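**Ticket:** parts shipment, anti-static bags and torn carton
**Opened by:** Vandana Saxena, Etitberg site
**Assigned to:** Teodoro Cabrera, receiving
**Priority:** normal
**Status:** closed, one follow-up open

### Reported problem

Carton from Ayala came in on the September order. The packing slip says 3 replacement controller boards, each in its own sealed anti-static bag. I opened it at the bench and only found two sealed bags. There is other material in the carton and I didn't want to dig through it without asking. The top edge of the carton is also damaged. Do I refuse the shipment or sign for it?

We need at least two boards for the Junarari cabinet. The third is a spare.

Vandana

### Log

**9:10 a.m. (TC)**
Don't refuse it yet. Ayala will only take a refusal if the carton is still sealed, and you've already opened it. Sign for it and write "carton damaged, contents under review" on the slip. Keep the slip, the carton and everything that came in it, including empty bags.

Please check:

- Is the tape on the bottom seam intact?
- Do the sealed bags have their part labels?
- Are there any bags in the carton that are open or folded over?

**9:40 a.m. (VS)**
Bottom tape is fine, one strip, no cuts. Both sealed bags have part labels and the numbers match the slip. I moved them to the parts cabinet. There are more bags in the carton, one of them dark and pretty crumpled. I can't tell by looking whether it has a board in it.

**9:55 a.m. (TC)**
Ayala uses two kinds of bag. The dark shiny ones are the metal-coated shielding type and the boards normally go in those. They also use a thinner see-through one for cable kits and small hardware. Either one can end up crumpled if the packer used it to fill space. They've done that to us before and I've asked them to stop.

Before you handle anything:

1. Put on the wrist strap and clip it to the bench ground.
2. Clear a spot on the table so each item can be laid flat.
3. Take items out one at a time. Feel along the edges of the bag first. A board is stiff and you'll know right away.
4. Don't pull anything out of a bag. If there's a board in there, leave it where it is.
5. Don't stack bags on top of each other.

**10:30 a.m. (VS)**
The wrist strap at bench 2 fails the tester. Red light both times, with the band tight. Borrowed the one from the repair room and it passes. Please add a new strap to the next order.

**10:35 a.m. (TC)**
Added. Throw the bad one out or cut the cord so it doesn't go back on the hook.

**11:20 a.m. (VS)**
I still have to check the bags.

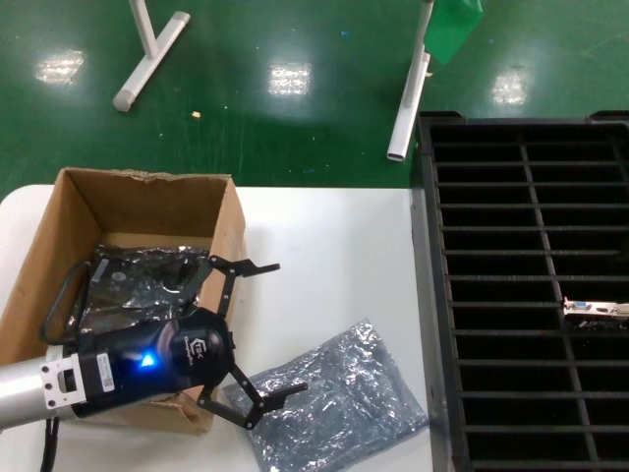

*Attachment 1. Open carton with the dark bag inside, translucent bag on the table. Far edge of the carton is torn along the top.*

**11:35 a.m. (TC)**
Thanks. The tearing on the rim looks slight to me. I wouldn't put in a carrier claim on that alone. What's the black loop on the left side of the box? It isn't on the slip.

**12:15 p.m. (VS)**
It's a carrying strap. No part number on it. I set it aside with the slip.

Results on the bags:

- Translucent bag: empty. No label.
- Dark crumpled bag: empty. It has a piece of old label glue but no label.
- Nothing under the flaps. I looked.

So we have two boards and we're one short.

**12:30 p.m. (TC)**
Agreed, short by one. I called Ayala. They packed the order out of their Piseda warehouse and the pick record there shows 2 boards scanned. The slip was printed from the order and not from the pick, so it shows 3. They accept the shortage and will send the third board at no charge. They don't want the strap back.

They asked for a count of the boards in the sealed bags, meaning one per bag. Can you confirm by feel? Don't open them.

**12:50 p.m. (VS)**
One per bag. Both are stiff, same size, and the seals are closed.

Can I reuse the dark bag? We're low on that size.

**1:05 p.m. (TC)**
No. Once a shielding bag has been creased that much the coating can crack, and you won't always see it. Scrap it. Same for the translucent one if it has any holes. If it's only wrinkled, you can keep it for screws and brackets, but not for boards.

For anything going back on the shelf, use new bags from the supply closet and fold the top over twice before you tape it.

**2:20 p.m. (VS)**
Dark bag scrapped. The other one had a small hole near a corner, so that's gone too. Carton is flattened and behind the bench until you say I can recycle it.

**2:45 p.m. (TC)**
Go ahead and recycle it. Ayala has the picture and the signed slip.

### Resolution

Shortage of one board confirmed and accepted by the supplier. No damage found on the two sealed bags. The carton damage was not claimed. Boards released for the Junarari job.

Cost of the missing board is under the 4,000 limit, so no separate loss report is needed.

### Follow-up

- Third board due from Piseda. Vandana to check it in against this ticket.
- Wrist strap for bench 2 on order.
- Teodoro to ask Ayala again about using empty anti-static bags as filler.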